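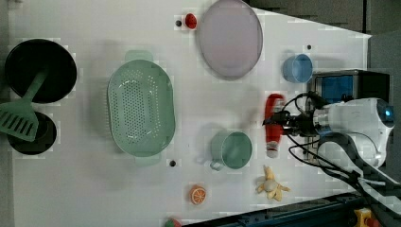 Helper wanted for the Trellance play kitchen, Tuesday mornings

Hi! I run the pretend cooking table at Trellance, our drop-in playgroup on Irnosden Street, and I'm after another pair of hands. The kids love this table. They fry things, they drain things, they serve me red mystery food on the lavender plate and watch very closely until I've pretended to eat it. By morning tea there are cups on their sides and a spatula hanging out of the frying pan, and I wouldn't have it any other way.

What you'd be doing: setting out the pans, the mint-green colander, the mugs and plates before we open, playing along (ordering lunch counts as playing), and helping the kids pack up afterwards. Everything gets washed at the end, so you'll need to be happy at a sink. The colander is a pain to dry, all those little holes, bring your own tea towel if you have a favourite.

It's a paid casual job, 3 hours a week during term, starting in February. You'll need a current working with children check and a decent amount of patience. Childcare experience is great but I'd be just as glad to hear from a grandparent, a student, or anyone who can say "ooh, is it hot?" for the twentieth time and sound like they mean it.

The group is for ages 2 to 4, and most mornings it gets loud! Come along for a trial morning first and see if it suits you (we'll pay you for that too).

To apply, drop a short note in to the Trellance desk at 119 Irnosden Street, or ring the desk before noon. Tell me a bit about yourself and what you'd order from a very small chef. No formal resume needed, a page is plenty.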